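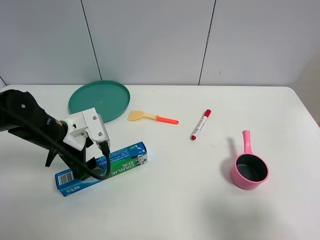 Manipulation Safety and Methods Group – Visit Reports

Visit to the Grilemer handling lab, Sundport

Two of us went to Sundport in October to see how Grilemer runs its tabletop manipulation cells. The purpose was narrow. We are rewriting our own cell rules before the new arms are commissioned, and Grilemer has been working to a written standard for longer than we have. Our host was Nélida Jara, who maintains the lab's operating rules and signs off any change to them. This report covers the rules we saw applied, the ones we intend to copy, and a few we do not.

Site and layout

The lab occupies one floor of the Herrera building. Each cell has a single arm, a white table and a marked floor boundary. The operator desk sits outside the boundary and has a clear line of sight to the full table. The tables are kept plain on purpose. The house rule calls for a matte surface and bans tape, printed grids and written notes on the working area, all of which have turned up in recorded data in the past and had to be filtered out later.

Lighting is overhead and diffuse. Shadows are permitted, but the rule says a shadow may not hide the edge of an object from the operator. The operator checks this by eye from the desk at the start of each session.

Object sets

Grilemer uses everyday items in preference to machined test pieces. The table we spent most time at had a DARLIE toothpaste box lying at an angle under the gripper, with a round teal plate, a toy spatula, a marker and a pink water scoop sharing the surface. The marker had its red cap on, in line with the rule that pens and markers stay capped in the cell at all times.

The object rules run to one page and are posted at the desk:

Every item is entered in the object register before first use, with its weight and a photo.
No glass, no blades, no open liquids.
Cartons are inspected for crushed corners at the start of a session and replaced if a corner has opened.
Retail packaging may be used with its printing intact. Labels are not covered or removed.
Containers go on the table empty.

The register held 3,715 entries when we visited. Ms. Jara said that most of the maintenance effort goes into retiring items. A carton that has been gripped many times gets softer, and a grasp force that was right in the first week is too high later on. The rule is to retire a carton after 60 grasps whether or not it looks worn. We have no such limit at present and should adopt one, though the number may need to be different for our grippers.

Placement

Positions are drawn from a list generated before the session. The operator places the items by hand with the arm stopped and the enable switch released. Items may be set down at any angle, and long items such as handles and markers are allowed to point at one another, but the standard requires enough clearance for the open fingers on both sides of the target. If the list gives a position that breaks the clearance rule, the operator skips the position and logs the skip. Adjusting it by eye is forbidden. We asked why, and the answer was that small corrections by different operators had produced visible clusters in an earlier data set.

Tall items go to the side of the table away from the arm base where possible. This is written as a recommendation and we saw it treated as one.

Cables and brackets

This was the most useful part of the visit. The gripper on the arm we looked at is carried on a white angular bracket with silver screws, and a black cable hangs from the lower end of the housing in a loop before running back toward the arm. At the toothpaste box the loop came down low enough to pass over the carton from where we stood. The Grilemer standard has a full section on loops of this type, and it is stricter than ours:

The loop is inspected with the arm at the lowest pose planned for the session, as well as at the home pose.
Contact between cable and object during a grasp voids the attempt, even if the object is lifted.
Slack is set so that full wrist rotation puts no tension on the connector.
Bracket screws are checked with a torque driver at the start of each shift and the value is logged.

The second point led to some discussion. Our own practice has been to keep such attempts and add a note. Ms. Jara's position is that the note gets lost when the data is merged, and that a cable brushing a light carton can turn it far enough to change the result. We agree with the reasoning and will propose the same wording.

Speed and stopping

With a person inside the floor boundary the arm does not move under power. There is no reduced-speed mode for hand placement. We had expected one, and it would save time, but Grilemer removed it after a review of near misses – the details were not shared with us – and has not put it back.

The stop circuit is tested at the start of each shift by pressing every button in turn with the arm in slow motion. Remote operators carry a second button. The test takes almost 20 minutes for the whole floor, and no cell is released until all cells have passed. We think the last condition is excessive for our site, where the cells are on separate circuits.

Logging

Session logs are kept in Vundside, an in-house tool. It will not open a session until the object check, cable check and stop test have been entered under a named operator. It does not verify the entries. A log can be closed with an open fault, but the fault carries over and appears at the top of the next session's form. We were shown two such carried faults, both for worn finger pads, and both had a replacement part on order.

Free-text comments are limited in length. Operators told us they find this irritating, and one keeps a paper notebook at the desk for anything longer. The notebook is not covered by the standard.

Points for our own rules

Add a grasp limit for cartons and record the count in the object register.
Check cable loops at the lowest planned pose.
Void any attempt with cable contact.
Log skipped positions and stop correcting them by hand.
Keep our current per-cell release after the stop test.

Ms. Jara has agreed to send the current revision of the cable section. It will be placed in the group folder when it arrives, and comments should go on the draft of our own section 4, where the cable wording will be inserted.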